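Devices handed in at the Clalley counter are graded on the day they are received. The following advice is issued by Vornora to customers preparing a used mobile telephone or tablet for resale at home.

## Before cleaning

- Copy photographs, messages and contacts to another device or to an online account.
- Sign out of all accounts. A device that remains locked to its owner cannot be graded.
- Remove the SIM card and any memory card.
- Charge the battery to at least 17 per cent, then switch the device off.

## Cleaning the screen and case

Use a dry microfibre cloth first, and a slightly damp one only where marks remain. Household sprays, bleach and abrasive creams should not be used. Lint in the charging socket may be eased out with a wooden cocktail stick; metal pins must be kept away from the contacts. 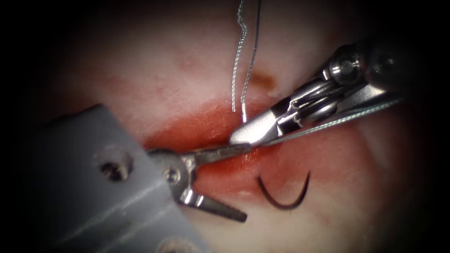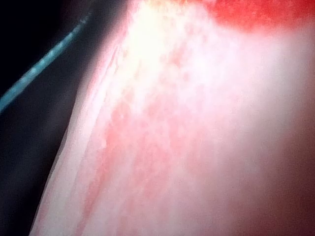
Silicone cases in light colours should be washed separately in warm water with a little washing-up liquid and left overnight to dry. Dye from denim is the usual cause of staining and seldom comes out fully. Pale material shows every mark, as the small brownish spot above the red band in the first picture makes plain, and a case with a blemish of that kind is best left out of the parcel. It will not raise the price offered.

## Packing

Wrap the device in two layers of bubble wrap and place it in a rigid box. Write the quotation number on the enclosed slip. Chargers are accepted but carry no value, except for the Atidier 83 and Pirihi 602 models, which must be sent with their original leads.

A swollen or leaking battery must never be posted. Customers should telephone the counter and ask for Merle Tawhiri, who will arrange for it to be collected.

Page revised Jun 15, 2022.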